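Unit 6. Sorting at the Source: Household and Office Waste Streams
Course notes, Materials Recovery and Municipal Systems
Revised 27/02/2022

6.1 Scope

Unit 5 ended at the gate of the transfer station. These notes go back upstream, to the point where an item leaves a person's hand and becomes waste. The term used from here on is the point of discard. Everything the plant can do later is limited by what happens there: paper that has soaked up food oil cannot be cleaned at any sensible cost, and glass that breaks in a mixed load ends up as grit in the fiber bales.

Read section 3 of the Diekmann reader before the session. The Ornolholm case is needed for the problem set.

6.2 Definitions

Stream. A flow of material that is stored, collected and processed together. A stream is defined by how it is handled and may contain several materials.

Contamination rate. The mass of material in a stream that does not belong there, divided by the total mass of the stream. Always by mass unless stated. Rates by item count are common in press material and should not be compared with rates by mass.

Capture rate. The mass of a target material placed in the correct stream, divided by the total mass of that material generated. A program can have low contamination and low capture at once. This is the usual result when the rules are strict and residents put anything doubtful in the general bin.

Residual. What remains after all separate streams have been taken out. Older texts call this refuse or general waste. On the exam, use residual.

Wish-cycling. Placing an item in a recycling stream in the hope that it is accepted. The word is informal, but it now appears in contract language and you should know it.

6.3 Light packaging

Light packaging causes trouble out of proportion to its mass. Consider expanded foams: protective sleeves for fruit and bottles, corner blocks, meat trays, loose fill. Most of the volume is trapped gas. A collection truck reaches its volume limit long before its weight limit, and the cost per ton rises accordingly.

Two polymers account for most of what is seen in household loads. Expanded polystyrene (EPS) is rigid and breaks into beads. Expanded polyethylene (EPE) is flexible, springs back when pressed, and is the usual material for net sleeves and thin wrapping sheet. The two are not compatible in the melt. A bale that mixes them has little value, and a sorter working at belt speed cannot be expected to tell small pieces apart.

Both are recyclable in the technical sense. In practice, a municipality accepts them only if it has a densifier within a short haul, a buyer for the densified block, and a way to keep the foam clean until it gets there. Where one of these is missing, foam goes to residual.

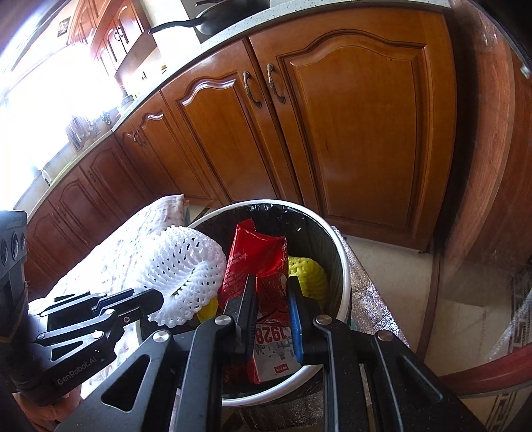

Valance asked at this point last term whether it would be simpler to ban foam from the collection altogether and accept the loss, given that the captured mass is so small.

The answer depends on what is being measured. On a mass basis the loss is close to nothing and a ban looks cheap. On a volume basis foam fills bins, and full bins lead to overflow, extra pickups and material placed in whichever container still has room. A ban on separate collection does not remove foam from the building. It moves the volume to the residual container, which must then be sized for it. Students who choose this option in the problem set must show the new container volume.

6.4 Container placement

Three rules are treated as settled for the purposes of this course.

First, containers are grouped. A recycling container that stands alone will be used as a residual container. Every recycling point has a residual container within arm's reach.

Second, the opening signals the stream. Slots for paper, round holes for bottles and cans, a full opening for residual. Restricted openings reduce contamination and also reduce capture, as people will not feed a stack of paper through a slot one sheet at a time. The size of the opening is therefore a design variable and should be reported.

Third, the label shows items, in words or drawings, and uses the names people use. "Fiber" means nothing to a visitor. "Paper and cardboard" does.

Lid color is often discussed at length. It matters less than consistency within the building. A campus with two color schemes will perform worse than a campus with either one.

6.5 Case: Ornolholm

Ornolholm is a mid-sized office and light industrial district with a single hauling contract. Before the change, each desk had its own small bin, emptied nightly by the cleaning contractor. All desk bins went to residual, whatever was in them.

The district replaced desk bins with shared stations, 25 in the main building and 17 in the annex. Each station had paper, containers and residual. The annex also received a food stream, under a separate agreement with the Heketti composting site. The change took effect in July, when occupancy was low, and the first audit was delayed until staff had returned.

Points to take from the case:

The audit sample was 2000 kg, drawn over several collection rounds. The sample was sorted by hand into the categories of the contract. Note that the contract categories are not the same as the categories on the station labels. Cartons were labeled as containers but counted as fiber in the audit, so part of the reported contamination is an artifact of the accounting.

The main building and the annex cannot be compared directly. The annex has a kitchen on each floor, and its food stream draws off wet material that would otherwise spoil the paper. Whether the food stream or the kitchens explain the cleaner paper is left open in the report.

Cleaning hours fell, but the time was reassigned to rinsing station inserts. The saving claimed in the summary table is gross. Look for the net figure in the appendix.

Bag liners were kept on all streams at first. Clear liners were used for recycling, but bagged material was pulled at the plant as film contamination until the hauler agreed to empty the bags on site. This was a contract problem and could have been found by reading the acceptance terms.

6.6 Auditing a stream

Procedure for the field exercise:

a. Fix the categories before opening the first bag. Write them on the tally sheet. Do not add a category during the sort. Unlisted items go to "other" with a note.

b. Weigh each container empty, then full. Record both.

c. Sort on a flat covered surface. Heavy gloves and eye protection are required. Do not press down on bags or reach into a bag without looking.

d. Composite items (a bottle with its cap, a box with a plastic window) are assigned by the main material and marked C on the sheet.

e. Liquids are poured off into the bucket and weighed separately. Leaving them in place overstates the container stream.

f. Weigh each category, add up, and compare with the gross weight. A difference larger than 2 percent means the sort must be checked before it is reported.

Moisture is the largest source of error in paper. If the load stood in the rain, record that fact and do not attempt a correction.

6.7 Problem set

Problem A. Using the Ornolholm audit categories, move cartons from fiber to containers and recompute the contamination rate for both streams. State any assumption about residual liquid.

Problem B. A building generates foam packaging at constant volume. Size the residual container for a weekly pickup and again for a pickup every two weeks. Assume no compaction by users.

Problem C. Explain in one paragraph how a program can raise its capture rate and its contamination rate in the same period. Give one change to container openings that would produce this result.

Problem D. Rewrite the acceptance clause in Appendix 2 of the Diekmann reader so that clear liners are permitted. Keep the hauler's right to reject a load.

Submit A and B on the spreadsheet template. C and D are typed, single-spaced, on one page. Tally sheets from the field exercise are handed in separately and must carry the names of all group members.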